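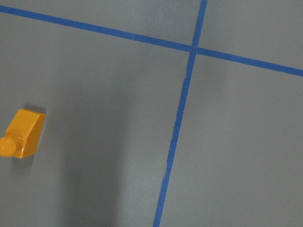
Wrist camera view of a taped Sollik grid, with one sloped yellow-orange block.

The Sollik grid test is a bench procedure for comparing robot grippers, named after the workshop where it was first written down, on the back of a parts invoice. A table is marked into cells with blue tape, and toy blocks are moved from cell to cell. The gripper that drops the fewest is declared the winner, usually by whoever built it.

Procedure

A full run has 125 picks. Blocks are placed singly or stacked, and sloped pieces are favored because fingers dislike them. The Cleron two-finger gripper lost 39 blocks in its first run; after new fingertip pads it lost 25, and its makers called the matter closed. Stacks must be held just over the table before release, with the fingers pointing straight down.

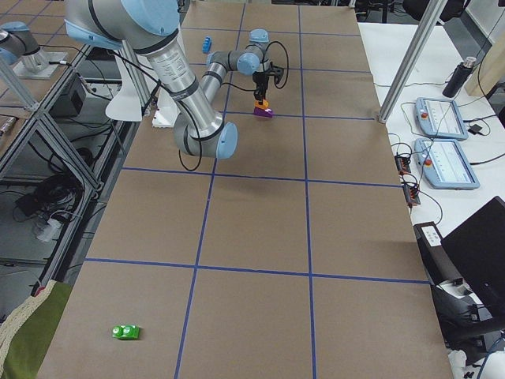
Camera check

The Drasisis controller finds cells by their tape lines, so the wrist camera must also be tried on cells with no block in them. Early software reported blocks there anyway — 2 of them, on a good day. 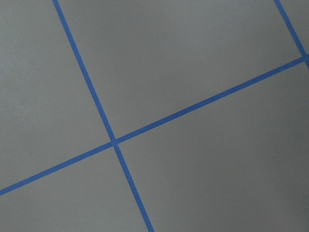

Tape crossings in a wrist camera view, with no block present.

Criticism

The Song variant drops the tape altogether. Its supporters cite fairness; its critics cite the price of a printed mat.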